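Small carton (packing)

A small carton is a paperboard or light corrugated box meant to hold a single item or a handful of small ones. It is usually delivered flat, opened by hand, filled, and closed with tucked flaps or tape. Trade literature tends to describe it as a solved problem. The claims made for it deserve a closer look than they normally get.

Types

Most small cartons fall into a few families. The tuck-end carton closes with a flap that slides inside the front or back wall. The mailer style folds up from one die-cut piece and locks at the sides. The regular slotted carton has four flaps at top and bottom and needs tape. Sellers add many more names, and a good number of them refer to the same box with a different flap length. The Kitero catalog once listed 400 styles of small carton. A buyer who removes the duplicates and the color variants is left with far fewer.

Board and strength

Corrugated board is strongest along its flutes, which normally run up and down in the side walls. Strength figures are taken on new, dry, empty boxes pressed evenly from above. Very few boxes spend their lives that way. Damp storage, a crushed corner or a badly scored fold can each weaken a box well below its printed rating, and the rating itself is often given for the board alone. The word "heavy-duty" has no fixed meaning on a carton of this size.

Folding and closing

The usual advice is to square the blank before closing the bottom, since a box that starts out skewed rarely straightens later. Folds should be bent once, fully, along the score. Whether they should be "pre-broken" (bent back and forth before assembly) is disputed. Cullell, a supplier of flat cartons, recommended it for years in its leaflets -- without giving any test results. Hala Ouali, in a short handbook for packing rooms, argued that it mostly tires the board. Her own evidence was a batch of 100 cartons from one maker, which settles very little.

Claims about speed are shakier still. A trial at the Brernthorpe packing room reported 2263 cartons closed in one shift, but the report doesn't say how many had to be reopened or retaped.

The work surface

A flat, pale, uncluttered surface is commonly recommended for handling small boxes. The reasoning is that brown board shows up well against it, and that a box set on a level top can be checked for lean. Tables pushed together are common. The seam between them can catch a loose flap, though this is repeated more often than it is shown.

Cardboard on a white two-part table.

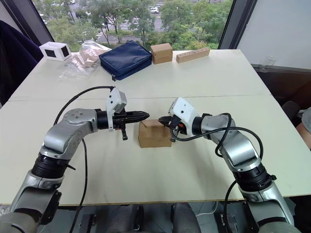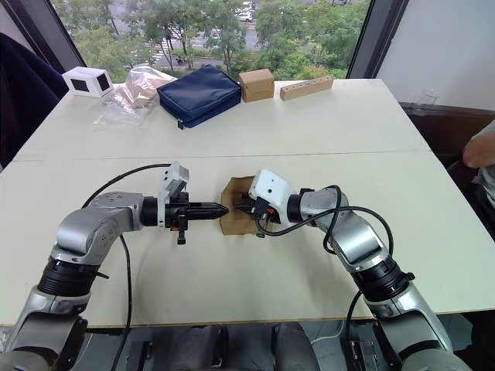
Reuse

Small cartons are widely said to be good for several trips. That depends on the closure. Tape pulls away the outer liner, and tuck flaps lose their grip as the score softens. The Samir guide to household storage suggests keeping used cartons flat, which is sensible, and then claims they will last "indefinitely," which they won't.

Comments

Dalia Berrada: The section on pre-breaking is unfair. Try closing cold board without it and see how many flaps spring back up.

flatpack_reader: Does anyone know where the 2263 figure was first printed? I only ever find it quoted from other articles.

Dalia Berrada: In an old Brernthorpe newsletter, as far as I know. I haven't seen the original either.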